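夏の花粉と職場の過ごし方 ジャーネムクーム館だより

春のスギやヒノキが終わると花粉の話題は減りますが、この建物の周りでは6月の末から別の花粉が飛びはじめます。イネ科の草です。今年は川沿いの土手の草刈りが例年より遅れ、7月に入ってから目のかゆみを訴える人が続きました。総務にも問い合わせが来ているので、館内の対応と、各自でできることをまとめておきます。

まず窓の開け閉めについて。2階と3階の南側は土手に面しているため、午前中は窓を閉め、換気は廊下側の換気扇で行ってください。イネ科の花粉はスギほど遠くまで飛びません。刈り取りが終わっていない場所から離れるだけでも、だいぶ違います。昼休みに外を歩く人は、土手の道を避けて駅側の舗装路を回るのがよいと思います。

土手の草刈りは7月26日に始まります。作業中とその翌日は、草の切れ端や花粉が普段より舞います。自転車置き場のうち土手寄りの6台分は、この間使えません。反対側の置き場に43台分ありますので、そちらに停めてください。サドルのほこりは、乗る前に湿らせた布で拭いておくと服につきにくくなります。

空調のフィルターは、今月前半に全館で117枚を交換しました。3階の会議室だけは部品の到着待ちで、まだ古いフィルターのままです。到着しだい交換しますが、それまで症状のある人は2階の部屋を予約してください。予約表の備考欄に「花粉」と書いてもらえれば、総務で優先して調整します。

掃除の仕方も少し変えます。乾いたモップで勢いよく掃くと、床に落ちた花粉がまた浮きます。朝の掃除では先に湿ったモップをかけ、その後に机の上を拭く順番にします。各自の机は共用の布巾で拭いてください。布巾は給湯室の左の棚、使い終わったものは流しの下の青いかごです。キーボードの周りにたまりやすいので、週に一度は持ち上げて下も拭いてください。

ティッシュは部署ごとに買わず、総務でまとめて注文することにしました。7月分の予算は2000円で、足りなくなったら追加します。机に置く箱は、なくなる前に倉庫から次を持っていってかまいません。倉庫の扉に紙を貼ってあるので、部署名と箱の数だけ書いてください。鼻をかんだあとのティッシュは、書類用のごみ箱に入れず、ふた付きのほうへお願いします。
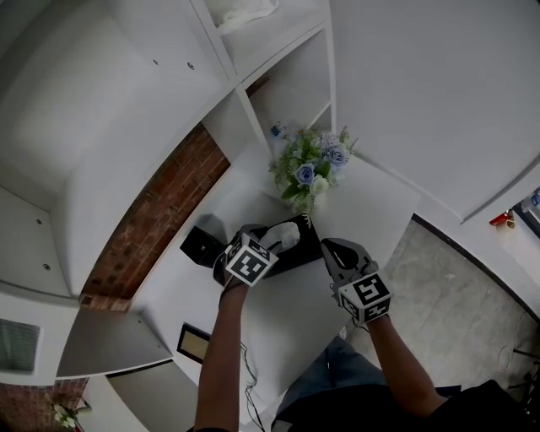 箱を置くより先に、網戸を直してほしいというのがナタリー・メイエルさんの意見です。3階の西側の網戸は端が浮いていて、夕方に窓を開けると目がかゆくなる、フィルターを替えても網戸がそのままでは効果が半分だろう、とのことでした。確認したところ、浮いているのは西側の2枚でした。網の張り替えをカラム工務店に頼んであり、来週中に見積もりが出ます。それまでは該当の窓に札を下げておきますので、開けないでください。

薬について一つ。市販の鼻炎薬には眠くなるものがあります。車で外回りに出る人は、箱の注意書きを読み、運転を避けるよう書かれている薬は飲まずに薬剤師に相談してください。症状が2週間以上続く場合や、果物を食べて口の中がかゆくなる場合は、耳鼻科かアレルギー科の受診を勧めます。通院で遅れる日は、前日までに所属長へ連絡があれば時間休の扱いになります。

フィルターと窓のことは総務のハオまで。会議室の振り替えは内線でも受け付けます。次号では、8月の休館中の郵便物の受け取りについてお知らせします。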